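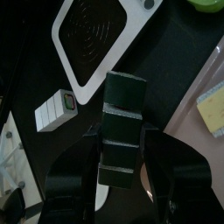
Trokstead publishes its maintenance routine for the two-arm kitchen cell

FUKINPORT, 2021-04-02. Trokstead today made public the full maintenance routine for its two-arm kitchen cell, in which robot arms handle sponges, toy food and cookware on a black tabletop. The routine covers the grippers, the wrist cameras and the cables. It is free to download and may be copied by any workshop that runs a similar cell.

The routine has 11 steps. It begins with the gripper fingers, which are wiped with a dry cloth and then closed slowly on a soft object. Sponges are used for this test, as a finger that sits crooked will push a sponge to one side before it can damage anything hard. If the sponge turns in the grip, the finger screws are loosened, the finger is seated again and the test is repeated.

The next steps concern the wrist cameras. The operator checks that both fingertips can be seen in the picture and cleans the lens. After a finger has been changed, the camera position must be measured again, even when the new finger is of the same type.

The cable check is done with the arm moving at low speed. The loop over the wrist needs enough slack for a full turn, but it must not hang so low that it can catch on the handle of a pan. The previous version of the routine, issued in September, did not include this check.

With practice, one person can complete all steps in around 49 minutes. The work on the fingers takes the largest part of this time.
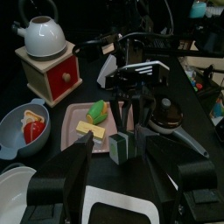 Halima Mollel would like to see the cable check moved to the start of the routine, saying that a tight cable can pull on the wrist and make a good finger look crooked. Trokstead has agreed to try this order at its Fukinport workshop for 3 weeks before the next version is written.

The download includes a printable checklist and a form for recording replaced parts. Comments from other workshops can be sent to Trokstead through the contact page, and should state the type of gripper in use.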